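What I Did With My Spring (Mostly Blocks)

April 2025

I promised a few of you I'd write about the new job once I had something to say about it, and then I kept not writing because every evening my brain was soup.
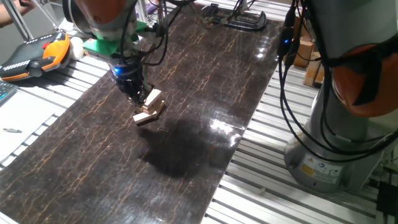 So, the job. I collect examples for a learning system. The project is called Elska, and what we want in the end is an arm that can handle small wooden blocks the way a reasonably careful person would: pick them up, carry them, put them down, leave the neighbors standing. We get there by doing the task over and over and recording all of it, and then the recordings go off to the training people and we start on the next batch.

The target for this round is 2000 good episodes. As of this afternoon we have 1739, and I know that number the way I used to know my bank balance in college. The word "good" is doing a lot of work there. An episode where a block gets dropped can still be good if the recovery is clean. An episode where I stopped halfway to think about lunch is no use to anybody, and I've had to throw out more of those than I'd like to admit!

I came into this thinking the trick was to be neat. I lined everything up, moved in the same smooth path every time, and was very proud of my first batch. Then the first model trained on it came back and it could only deal with blocks sitting exactly where I liked to put them. Move one over by the width of a thumb and it closed on air. I took that a little personally, I'll be honest with you.

Now we mess things up on purpose. Before each run I shuffle the starting pile, sometimes crossed over each other, sometimes flat, sometimes leaning in a way that makes me nervous. A single block is easy by now, but when several come up together at odd angles you have to go so slowly, and your shoulders creep up to your ears without your noticing. I do five runs and then stand up and walk to the window. (My back thanks me. My step counter thinks I live in a closet.)

The shiny dark board was a whole discussion, by the way. It throws glare and it picks up big shadows, and my first instinct was to cover it with something dull. The others talked me out of it, and I've come around, as people's real tables are shiny and shadowy too. I still grumble when I'm going through recordings at the end of the day and squinting at a bright spot.

We should finish this round well before July, when the whole setup gets packed up and moved to the Requena building. After that it's cups, I'm told. I have opinions about cups already, mainly about handles, but I'll save those for another post. Tomorrow it's back to the pile.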